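Ticket 2527: wrist camera loses the cup on the Pomell pour cell
Opened by Kusum Bajpai, September 16, 2023
Status: open, waiting on parts
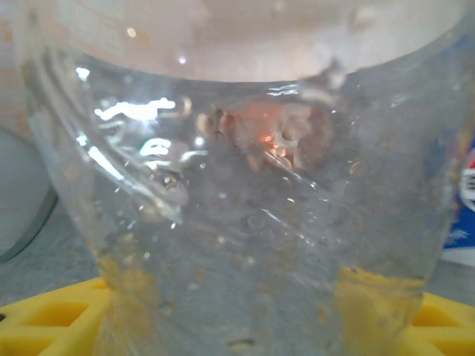

Wrist camera view, cup on the yellow grid.

Hi all, me again! Same complaint as in June: the arm goes in for the cup, gets right up close, then stops with "no rim found" and backs off to home. It did it 5 times before lunch and I had to clear every one by hand (my shoulder says hello).

What gets me is that the cup is plain as day to a person. But look at those white glints on the upper left of the wall, and then the rim area up top, all pale and blurry. I think the finder grabs the glints, decides they're an edge, and then can't make a circle out of them. The bits floating in the water and the yellow stuff down by the base probably don't help either.

What I tried so far:
Wiped the lens. No change.
Reran the hand-eye calibration with the Lustosa target. Passed fine, no change.
Dropped exposure from 2527 (yes, same as the ticket number, I laughed too) to 800. Better! It got the cup on most tries, but now it hunts when the cup is nearly empty.
Backed the look pose off by 2 cm. Helped a little, so I left it in.

Reply from Stavros Alexiou:
Nice digging. Put exposure back halfway and turn on the glare mask, it's under Vision, second tab. The overhead light on that cell never got its diffuser. I've asked Dullville to send one.

Kusum again:
Glare mask is on and it's picking up the cup way more often, woohoo! Still one stop this afternoon, with a really crinkly cup. I saved the log under Vigfúsdóttir with the others. Please leave this open until the diffuser is on and I've run a full shift with it.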